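수저 바구니 나데티 (Nadetti) 크림 화이트

브랜드: 훈슨 (Huneson)
상품 분류: 주방용품 > 수납 > 수저통, 수저 바구니
색상: 크림 화이트
재질: 플라스틱
모양: 직사각형, 옆면에 세로 구멍

저희 사이트는 쿠키를 사용합니다. 계속 이용하시면 쿠키 사용에 동의하시는 것으로 봅니다. [동의] [설정]

나데티는 젓가락과 숟가락을 세워서 넣는 직사각형 바구니입니다. 훈슨은 작은 주방용품 회사이고, 저는 이 페이지의 글을 쓰는 담당자입니다. 한국어가 저의 모국어는 아니기 때문에 조금 딱딱한 표현이 있을 수 있습니다. 그래도 물건에 대한 내용은 제가 직접 집에서 써 보고 하나씩 확인하여 적었습니다.

어떤 물건입니까

많은 집에서 수저는 서랍에 눕혀서 보관합니다. 서랍은 깨끗하게 보이지만, 젓가락은 짝을 찾기가 어렵습니다. 특히 나무젓가락은 길이가 비슷하고 색도 비슷하여 서랍 안에서 서로 섞입니다. 세워서 보관하면 끝부분의 무늬가 위로 보이기 때문에 같은 짝을 고르기가 쉽습니다. 이런 이유로 나데티는 처음부터 긴 젓가락을 세우는 용도로 만들었습니다.

바구니의 옆면에는 세로로 긴 좁은 구멍이 줄을 지어 있습니다. 이 구멍으로 공기가 지나갑니다. 씻은 젓가락을 행주로 한 번 닦은 다음에 넣으시면 남은 물기가 마르는 데에 도움이 됩니다. 구멍의 폭이 좁아서 보통 굵기의 젓가락은 옆으로 빠지지 않습니다. 그러나 아주 가는 꼬치나 이쑤시개는 빠질 수 있으니 다른 통에 보관하여 주십시오.

안쪽에는 칸막이가 없습니다. 칸막이가 있으면 좋겠다는 의견을 여러 번 받았지만, 저희는 넣지 않기로 결정하였습니다. 칸이 나누어지면 구석을 닦기가 불편하고, 국자와 같이 큰 것을 잠깐 꽂아 둘 수도 없습니다. 칸을 나누고 싶으신 분은 아래에 적은 티보도 칸막이를 따로 구입하실 수 있습니다.

식탁에서 쓰실 때

나데티는 싱크대 옆에 두어도 되고 식탁 위에 두어도 됩니다. 저의 집에서는 저녁 준비를 할 때에 식탁 가운데로 가지고 옵니다. 가족이 각자 자기 젓가락을 꺼내고, 식사가 끝나면 씻어서 다시 꽂습니다. 식탁보를 깐 식탁에서도 쓸 수 있습니다. 다만 두꺼운 천의 주름 위에 놓으면 조금 기울어지니, 놓기 전에 천을 손으로 펴 주시면 좋습니다.

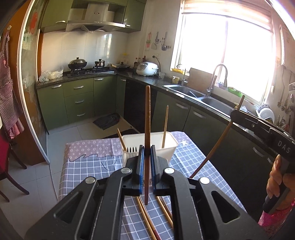 젓가락이 적을 때에는 벽에 기대어 비스듬하게 서고, 많을 때에는 서로 받쳐서 거의 똑바로 섭니다. 두세 벌만 쓰시는 댁에서는 젓가락이 기울어지는 것이 마음에 걸릴 수도 있습니다. 이때에는 숟가락을 같이 넣으시면 조금 안정됩니다. 숟가락의 머리를 위로 하고 넣는 분도 있고 아래로 하고 넣는 분도 있는데, 저는 입에 닿는 부분에 손이 닿지 않도록 손잡이를 위로 하여 넣습니다.

젓가락은 굵은 쪽을 위로 하여 넣으시기를 권합니다. 꺼낼 때에 굵은 쪽을 잡게 되고, 가는 쪽은 손에 닿지 않습니다. 옻칠을 한 젓가락이나 끝에 무늬가 있는 젓가락은 던지듯이 넣지 마시고 천천히 내려놓아 주십시오. 바닥에 끝이 세게 부딪치면 칠이 벗겨질 수 있습니다. 이것은 바구니의 문제가 아니라도 문의가 가끔 들어오기 때문에 미리 적습니다.

색상에 대하여

색은 크림 화이트 한 가지입니다. 완전한 흰색보다 조금 노란 기가 있습니다. 화면에 따라서 더 희게 보이기도 합니다. 녹색 계열의 싱크대나 어두운 색의 돌 상판이 있는 부엌에서 밝게 보이고, 나무 수저의 갈색과도 잘 어울린다고 생각합니다. 회색도 만들어 달라는 요청이 있었으나 지금은 계획이 없습니다.

씻는 방법

미지근한 물과 주방 세제로 씻어 주십시오. 옆면의 구멍은 부드러운 솔을 위에서 아래로 움직이면 잘 닦입니다. 솔을 옆으로 문지르면 구멍 안쪽에 때가 남습니다. 바닥은 물때가 생기기 쉬운 곳이므로, 저는 2주에 한 번 수저를 모두 꺼내고 바닥만 따로 닦습니다. 씻은 다음에는 뒤집어서 말려 주십시오. 거친 철 수세미를 쓰시면 표면에 흠이 나고 그 흠에 색이 배입니다.

식기세척기에는 넣지 말아 주십시오. 물의 온도는 65도까지 괜찮지만, 건조할 때의 열은 이보다 높은 기계가 많습니다. 끓는 물을 붓는 소독도 하지 말아 주십시오. 김치 국물이나 카레가 묻었을 때에는 바로 헹구시면 색이 거의 남지 않습니다.

같이 쓰는 물건

티보도 (Thibodeau) 칸막이: 나데티 안에 끼우는 얇은 판입니다. 한 장을 끼우면 공간이 둘로 나누어집니다. 한쪽에는 가족의 수저를 넣고 다른 쪽에는 조리용 긴 젓가락을 넣으시면 편리합니다. 본품에는 들어 있지 않습니다.

히트사이드 (Hitside) 물받이: 바구니 아래에 놓는 납작한 받침입니다. 싱크대 옆에서 쓰시는 분에게 맞습니다. 식탁에서만 쓰신다면 필요하지 않습니다. 이것도 따로 판매합니다.

자주 받는 문의

어린이용 짧은 젓가락도 넣을 수 있는지 물으시는 분이 많습니다. 넣을 수는 있으나, 긴 젓가락 사이에 들어가면 찾기가 어렵습니다. 이런 경우에는 티보도 칸막이로 자리를 나누시는 것이 좋습니다.

칼이나 가위는 넣지 마십시오. 날이 옆면의 구멍에 걸릴 수 있고, 수저를 꺼내는 손을 다칠 위험이 있습니다.

비싼 나무 수저를 오래 보관하려는 분은 완전히 마른 것을 확인하신 다음에 넣어 주십시오. 바구니에 구멍이 있어도, 젖은 젓가락을 빽빽하게 넣으면 가운데 것은 늦게 마릅니다. 장마철에는 반만 채우시고 창문 가까이에 두시면 좋습니다. 그러나 햇빛이 바로 닿는 자리에 오래 두시면 플라스틱의 색이 변할 수 있습니다.

배송과 교환

주문하신 물건은 종이 상자에 넣어서 보냅니다. 비닐 완충재는 쓰지 않고 종이를 접어서 채웁니다. 받으신 다음에 금이 간 곳이 있으면 사진을 찍어서 문의 게시판에 올려 주십시오. 사용하지 않은 물건은 받으신 날부터 30일 안에 교환하실 수 있습니다. 색이 생각과 다르다는 이유도 괜찮습니다. 다만 이 경우에는 보내는 배송비를 손님께서 내셔야 합니다.

10월에 들어온 물건부터 바닥의 모서리를 전보다 조금 둥글게 만들었습니다. 솔이 모서리까지 잘 들어가지 않는다는 후기를 읽고 고친 것입니다. 크기는 전과 같으므로 전에 사신 칸막이와 물받이도 그대로 맞습니다. 상품 후기는 현재 58개가 있으며, 고치기 전의 물건에 대한 후기도 함께 들어 있습니다.

훈슨 소식지를 받아 보시겠습니까? 이메일 주소를 입력하시면 새 상품과 재입고 소식을 보내 드립니다. [이메일 주소] [구독하기]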